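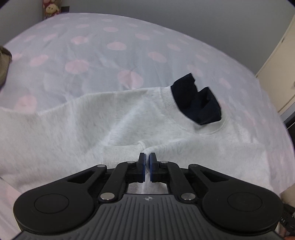 Fig. 1. Grip on the hem of the grey sweatshirt, sock near the collar. View from the gripper camera.

Progress report 2: Laundry sorting demos for a learned policy
Group: Chiyo Hamada, Kenta Shibata, Wenceslao Iturra
Supervisor: Živko Kos

1. Where we are

Collection is finished, training is not. We planned on 2000 usable demos and have 2240 recorded, before cleaning. After cleaning we expect to lose a fair few (see section 4). Report covers the collecting only, results go in the final one.

Task is the same as in the proposal. Clothes on a bed, pick up one garment, fold or move it, let go. Small stuff like socks gets lifted off and put to one side. No arm in this phase, all demos done by hand with the gripper tool and its camera, then replayed later on the arm in the Joltard lab.

2. Setup

Bedrooms, not the lab. Živko's comment on the first report was that our lab table data all looked the same, which was fair. So we moved to real bedrooms in share houses, 4 of them, own sheets, own mess. Patterned sheets turned out useful. The polka dot one in Fig. 1 gives the tracking plenty to hold onto, whereas the plain white doona cover in the second house lost position constantly and we had to redo most of that afternoon.

Camera is wide angle so straight edges bend a lot near the borders. We left this uncorrected for training. Kenta wants to try undistorting, we haven't had time.

Blue pads on the fingers. Keep them clean, lint builds up on them after a long run with fleece and the grip gets slippery. We wiped them between garments from house three onward, should have done it from the start.

3. How a demo goes

Start with the fingers open and the whole garment in view. Approach slow. Close on an edge with some thickness to it, hem or cuff, then pause for a beat before lifting so the contact shows up clearly in the recording. Then the fold or move. Open, back off, stop recording.

Ribbed hems were the best first grasp by a long way. They bunch up between the fingers and stay put. Flat fabric in the middle of a t-shirt was the worst, fingers slide over it and you end up pinching the sheet as well. We kept some of those as failures, labelled seperately.

Dark sock on light top was added to the list in July at Ching-wen Ng's suggestion (she did the labelling tool, Dastlow, last year). The idea is the policy should learn to treat them as two objects. For these, either the sock comes off first or the operator goes for the top with the sock still on it. Both are valid and both have their own tag.

4. Problems

Operator habits. Wenceslao is left-handed and comes in from the other side, Chiyo nearly always goes for the hem closest to her. You can tell who recorded what just from the first second of video. Partly fixed by calling out the target before each demo, but the early ones are skewed.

Light. Late afternoon in house two blew out anything pale. Those are flagged, probably dropped.

Sync. Gripper width and video drifted apart on longer recordings. We now keep each one short and restart the logger every time. Older files were realigned by hand using the frame were the fingers first close. Tedious.

Dark clothes under-represented. We know.

5. Still to do

- finish cleaning, Chiyo and Wenceslao
- export to the training format, Kenta
- second pass on failure labels, need at least two people agreeing on each
- book arm time at Joltard
- ask Živko whether the redone demos from house two can count as a separate condition

Draft of the training section to follow once the export works. It currently crashes on file names with spaces in them.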